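Lolberg Allotment and Garden Society
Minutes of the ordinary meeting held on August 30, 2018 in the back room at Kivden Hall

Present: Teun Prins (chair), Apostolos Triantafyllou (minutes), and 12 members, one of whom had come for the yoga and stayed out of politeness.

Apologies: the Plot 8 household, who are in Wales, and the water company, who had said they would send somebody.

1. Minutes of the last meeting

Approved, after a correction. The phrase "a lively exchange" under item 6 is to read "an exchange". The secretary wishes it noted that he was being kind the first time.

2. Matters arising

The gate. It now shuts. It does not open as readily as it did, and members are asked to lift and push, in that order. Anyone who pushes first will find out why.

The lost wheelbarrow. Found on Plot 16, full of water, with newts in it. Plot 16 says the newts have been there since spring and asks for the barrow to be left where it is until they have moved on. Agreed by a narrow vote. The society therefore has one wheelbarrow for people and one for newts.

The letter to the council about the hedge. Sent. A reply has come thanking us for our interest in street lighting. Teun will write again and use shorter words.

3. Water

The dry summer took up most of the evening, as it has taken up most of the summer. The tanks by the lower path ran out twice in July. Hoses were not allowed, and the meeting heard a good deal about hoses that had been seen, by whom, and at what hour of the morning. The chair reminded members that he would take complaints in writing with a name at the bottom. There was then a pause, and we moved on.

Teun put forward two more tanks at the top end, fed from the shed roof. Plot 12 asked whether the shed roof was up to it. Plot 11 asked whether the shed was up to the roof. Agreed that Teun will get a price from Macapagal, who did the fence, and a second price from someone who did not do the fence.

4. The annual show

Takings were down on last year and so were the marrows. The judge from Hulirov was thanked for his patience. He had measured the runner beans twice at the request of the family that came second and once more at the request of the family that came first.

There was a long discussion of the Victoria sponge class. Three members felt that a sponge with buttercream is not a Victoria sponge. One member, who had entered a sponge with buttercream and won, felt that the rules were silent on the point. The secretary read out the rules. They are silent on the point. For next year they will say "raspberry jam only, no cream of any kind", and the present winner keeps the cup, which she had brought with her in case.

The onions were very good.

5. Plots and waiting list

There are 18 names on the list. Two half plots come free at Michaelmas, both at the bottom where the horsetail is. The next two names will be offered them and told about the horsetail before they sign, which was not done last time and led to the letter.

Plot 5 has had a second reminder about couch grass. Plot 5 was present and said it was a wildflower area. The chair asked which wildflowers. Plot 5 said couch grass. A third reminder will follow.

6. The hall in winter

The trustees of the hall have put up the rent for the back room and have fixed the radiator, so that we shall now be paying more to be too hot. The seed swap is booked for the first Saturday in December and the talk on pruning for the evening before.

Members bringing heaters, urns or projectors are asked to plug them in at the wall sockets, one to a socket, and to leave the cupboard door clear. Last year's talk stopped at slide four when the urn came on.
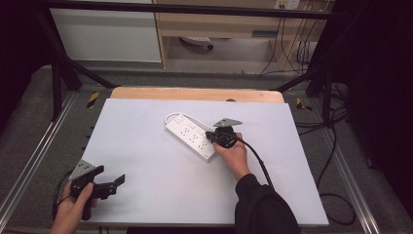

Mince pies will be provided by the same people as always. An offer of a vegan tray was accepted with thanks and, from the far side of the table, a sigh.

It was asked whether the talk on pruning could be shorter than last year's. Apostolos, who gave last year's, said that apples are a large subject. Agreed that they are, and that he will have forty minutes.

7. Any other business

Bonfires. Not before dusk and not when Mrs next door has washing out. A member asked how he was to know. He was told to look.

Rats. Yes. Please stop putting cooked food on the heaps. Somebody has been putting whole quiches in.

The shop. We are out of bone meal and have far too much slug wool, bought in a dry year with nearly no slugs. It will be sold at half price until it is gone or it rains.

The yoga member asked if there was room on the waiting list and was told she would be number 19.

8. Next meeting

Same room, last Thursday of October, half past seven. Teun will bring the prices for the tanks. Whoever took home the key to the shop after the show is asked to bring that too.

The meeting closed at ten to ten. Minutes taken by A. Triantafyllou.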